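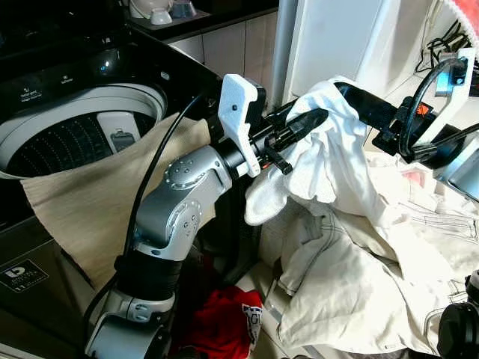

5.3 Failure during two-arm handover

Most of what went wrong in the laundry task went wrong at the handover, so we treat it separately. The regrasp failures in 5.2 are annoying but harmless. This one stopped the left arm cold and in the worse cases loaded the wrist past the limit we set in Section 3.

The task again, briefly. Left arm takes one item, brings it to the middle, right arm closes on the same item, left opens, right carries it off. Total of 1,972 handovers attempted at the Weldale site between the first calibration and the end of October. 1,753 completed without a stop. The remainder are what this section is about, minus the ones where the operator hit the button for unrelated reasons (we kept those in the count, see the note at the end).

Figure 7. Two-arm handover of a white cloth item next to the top-loading washer. White printed brackets on both arms, cables run outside the links.

Fault A, double hold. Both grippers closed, neither lets go. The left controller waits for a "load transferred" flag which comes from wrist torque on the right side. With a heavy item (jeans, a bath towel) the flag comes up right away. With a light one it may never come up, the change in torque sits under the noise floor. The left arm then holds, the right arm starts its retract anyway on timeout, and the cloth goes tight between them. Timeout was 5 s. We had copied that value from the Antoniuk bench setup, where the items were all the same weight, and did not revisit it. We should of.

What happens next depends on the fabric. Thin cotton slips out of one side or the other and the run carries on, logged as a success even though it was not a clean one. Knits stretch and then snap back. On stiff items with seams the pull goes straight into the left wrist, and the joint trips on overcurrent. After a trip the brakes come on with the cloth still under tension. That is the safety problem. An operator who walks up and pulls on the cloth is pulling against two braked arms, and when one gripper gives, the cloth and the hand both move fast. Happened once, no injury. Yevdokiia Horobets, who was running the session, wrote it up the same afternoon and the procedure was changed before the next run: vent both grippers from the console first, hands in after.

Fault B, cable drag. Less frequent, harder to find. The cable on each arm is routed outside the links with slack for the full wrist range. In the handover pose both wrists are close together and the slack has to go somewhere. If a loop catches on the other arm's bracket the retract pulls on the connector. Symptom is a gripper dropout for a fraction of a second, then a reconnect, then the gripper re-homes. Re-homing means opening. So the item falls, and the log says "released", with no error at all. For a good while we read these as perception faults and retrained on them, a waste of time.

We only saw it by playing the joint log next to the bus log. The dropouts lined up with wrist roll over 40 degrees, almost never below. The Hurico driver hides the reconnect unless verbose logging is turned on, it was off.

Changes made. (1) The transfer flag no longer depends on torque alone; the left gripper now opens a small amount, checks that finger position is moving freely, then opens all the way. (2) On timeout both arms freeze and then go slack in the pull direction, instead of retracting. (3) Wrist roll is capped at 40 degrees inside the handover zone. (4) Gripper re-home after reconnect is disabled, it holds last position and raises a fault. (5) Cable clips moved further up the forearm. The Brarel planner needed a patch for (3), it treated the cap as a soft cost and went straight through it whenever the path was short.

We have not measured (1) and (2) seperately. They went in together and should be read as one change.

Open issues. Holding last position after a dropout is safer for the item, not always for a person, and we are not settled on it. Damp items were not part of this set.

Note on counts: a stop for any reason counts as not completed, operator stops included. Slipped-but-finished runs under Fault A are still inside the 1,753, so that figure flatters the system a bit.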